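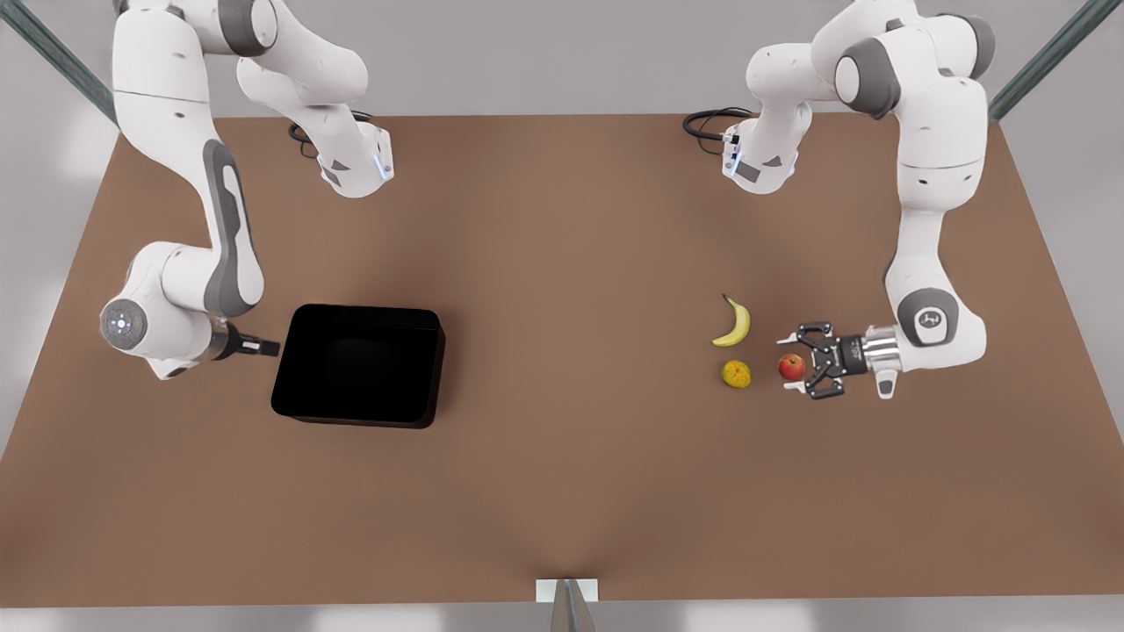 Plustgate Boards > Robot learning > Teleop in sim

Reading time: 3 minutes

Fruit into bin, two arms, one very tired operator

halfpast_wrist
I have now recorded 30 episodes of fruit into bin by remote control and would like to be let off. Sim only, two arms, parallel grippers, headset and hand controllers. The policy trained on them goes to the apple with great confidence, closes a little above it, and carries the resulting air over to the bin. It even opens the gripper to release the air. Lovely manners.

Do I need more demos or better ones? My guess is more. Our lab at Wadildale has a set of 3618 on a similar task and theirs works, so I was going to ask for a second operator and a bigger chair.

mild_torque
Better ones. How many of the 30 had you hesitating over the fruit before you closed? The policy learns the hesitation too. I watched a student's arm hover over a lemon for 17 seconds once, and it was a perfectly faithful copy of the student.

halfpast_wrist
Define hesitating. I would call it approaching with respect.

Fine, I went back through them. I stop above the fruit nearly every time. Depth is the trouble. From the overhead view I can line up sideways very nicely and have no idea how high I am, so I creep down until something touches. The wrist view helps until the fingers get in the way of whatever I'm after. The banana is the worst of the lot, because I never make up my mind which way to turn the wrist and you can watch me change it halfway down.

Timothée Bodin
Pick a rule for the banana and stick to it. Across the middle, fingers either side of the curve, every time. If you grab it three different ways from the same starting pose, the policy averages them and you get a fourth way that grabs nothing.

mild_torque
Depends what he's training. Plain regression, yes, it'll average. Something that can hold several modes will cope with three ways of picking up a banana.

Timothée Bodin
Will cope, with 3618 demos. He has 30.

mild_torque
Granted, grudgingly.

kneepad_larry
Unpopular opinion: stop teleoperating and script it. It's sim. You know where the apple is. The computer knows where the apple is. The only party in doubt is the man in the headset.

halfpast_wrist
The real arms come in April and the real apple won't be sending me its pose. I want to get good at this before I'm doing it with something that dents.

Sandrine Rey
I'd split the difference. Script the move to a point above the fruit, take over by hand for the last bit, then script the trip to the bin. We did it that way on Arnaud and operators stopped hating us. Also move the fruit between episodes. If the apple sits in the same patch every time, you've taught it a patch.

halfpast_wrist
I did move the fruit. I moved it slightly.

Sandrine Rey
Everybody moves it slightly.

halfpast_wrist
Update. Threw out 6 of the worst, redid them with the banana rule and no stopping overhead. It now gets the apple more often than not. The citrus it nudges, politely, toward the far side of the table. Still asking for the chair.

Comments (3)

ottoman_fan: Check your gripper open/close threshold before you record anything else. Mine was firing early and I blamed the operator for a month. I was the operator.

kneepad_larry: Script it.

brisket_mode: Does the left arm do everything in your demos or do you share it out? Mine ignores the right one completely.

Recent threads
Prarkemia controller drifts when I sneeze
Resetting objects between episodes: how random is random
Hand guiding vs. headset, round nine
Wrist view or overhead view, if you could only keep one

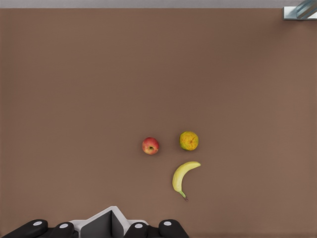

halfpast_wrist: Shared out, in theory. In practice I'm right-handed and the data knows it, so I'm recording the next batch with the left arm only and apologizing to my shoulder in advance.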